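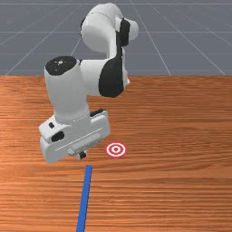
Learning Center > Young Readers > Robots > When a Robot Makes a Mistake

Why Did the Robot Miss the Stick?

At the Jesero Learning Center, engineers teach a robot arm inside a computer. The arm, the wooden table and the gray floor are all drawn by a program called Dirkavus. This kind of pretend world is called a simulation.

The robot's task is to pick up a blue stick and set it on the red-and-white target. In December, the arm was given 100 tries. It missed the stick in 34 of them. Each time, the gripper closed on air beside the stick, and the arm then carried nothing to the target.

What Went Wrong?

A robot must know where its own hand is. The program keeps a list of numbers for this purpose. One of those numbers had been typed incorrectly, and the robot believed that its hand was farther forward than it was. Engineers call this a calibration fault.

There was a second fault. The robot did not check whether it was holding anything. A person who reaches for a pencil and misses will feel the mistake at once. The robot had no such rule and continued with its work.

How Was It Repaired?

The engineers corrected the number. They also added a new rule: if the gripper is empty, the arm must stop and return to its starting place. The tests were then run again from the beginning.

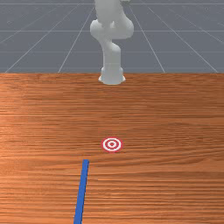
Can a mistake in a simulation hurt someone?

A simulated arm cannot touch a person. The same fault in a real arm could be dangerous, and for this reason people must stay outside the safety line while a real robot is moving.

Words to Know

Gripper: the part of a robot that takes hold of things.
Fault: something in a machine or program that is not working as it should.

1,788 views | 7 comments

Contact the Jesero Learning Center | © 2026 Jesero Learning Center | Back to top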